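Home & Family | Opinion

Leave the Toy on the Table
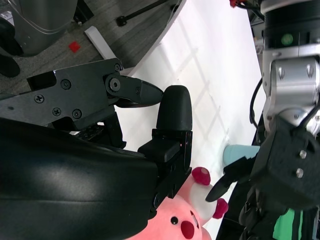
By Fatima Zwane

Print this article | E-mail to a friend

A pink toy on a white table is a small thing to argue over, but in my family we have argued over it many times. My mother-in-law, Mrs. Radebe, is of the opinion that a table is for eating and for paper work, and a toy which is found on it after supper must go back to its box before anybody goes to bed. I was of the same opinion for the first years of my marriage. I have changed my mind, and I would like to explain why I now think that the evening tidying in many homes is too strict.

I must say first that I am not a person who loves disorder. I grew up in a flat of two rooms where five people slept, and if one of us left a shoe in the passage the others fell over it. In that flat everything had to go away at night, and I am still thankful to my parents that they taught us this. But I now live in a house with a proper kitchen, and I noticed that I was still tidying as if we were five people in two rooms. I was following a rule after the reason for it had gone.

When my daughter was four years old, I bought from Nukar a set of storage boxes with lids, and I made a label for each one. Animals, blocks, cars, dolls, small parts. It looked very good. Every evening it took us 20 minutes to fill the boxes, and in these 20 minutes there was usually some crying, sometimes also from me. In the morning my daughter stood in front of the boxes and asked me what she should play. She had forgotten that yesterday the pig was sick and the blocks were his hospital. The hospital was in the box marked "blocks" and the pig was in the box marked "animals," and so there was no story any more.

An adult would not accept this. If I am sewing a dress, I leave the pieces on the table with the pins in them, and I would be angry if somebody sorted the pins by color during the night. My husband once had a radio in parts on the sideboard for the whole of July, and everyone walked past it with respect. We say that an adult has a project and a child has a mess. I don't find this fair.

There is also the question of color. I have friends who buy only toys in beige and gray, so that the living room will look calm. One of them paid 70 dollars for a stacking ring set in colors that I can only compare with porridge. Her son is a polite boy and he plays with it when she asks him. When he comes to our house he goes directly to whatever is pink or orange, and he carries it with him until his coat is on. I believe that a bright toy on a white table is a nice thing to see. It is easy to find, it is easy to pick up, and it tells a visitor that a child lives in the house. Why should we be ashamed of that?

I know the arguments of the other side very well, because I hear them every Saturday at lunch. The first one is that children must learn order. I agree with it completely. My daughter puts her plate in the sink, she hangs up her towel, and the floor must be free at night so that a person can walk to the bathroom in the dark. The floor is a matter of safety. A table is different, as no one walks on it.

The second argument is that if you permit one toy, you will soon have 300. This can happen, I don't deny it. In our house we have an agreement that one game may stay out, and it must stay on its own half of the table. If a new game comes, the old one goes to the box. My daughter thinks about this decision more seriously than I think about most of my own. Last winter a farm stayed out for so long that we learned to eat around the fence. Then one day she took it away herself and said it was finished.

The third argument is dust, and here I have no good answer. A table with toys on it is harder to wipe. I lift the thing, I wipe under it, I put it back in the same place and facing the same direction, which is important. I have made mistakes with the direction and I was corrected.

What disturbs me more than dust is the way we now look at our own rooms. The catalog from Dullska comes through my door, and in it there are children's rooms in which all is put away and the bed has no wrinkle. I understand that a company has to sell shelves. But I have caught myself standing at my own kitchen door in the evening and looking at the table as if I were going to sell the house the next day. Who was going to come? My neighbor Mrs. Gestov, perhaps, to bring back a baking dish, and she raised four sons and would not notice a toy unless she sat on it.

So I would ask parents who are tired in the evening to try something small. Clear the floor, wash the dishes, and then look at what is left on the table and ask the child if it is finished. If the child says no, believe it. You will have some minutes for a cup of tea, and in the morning nobody has to ask what to play.

My mother-in-law has read this text before I sent it. She says I have described her correctly and that she has not changed her opinion. She also says the farm had a good fence. When she comes for lunch she still moves whatever is on the table to the window sill, and after she has gone home my daughter moves it back.

More in Home & Family

Contact us | Copyright, all rights reserved | Back to top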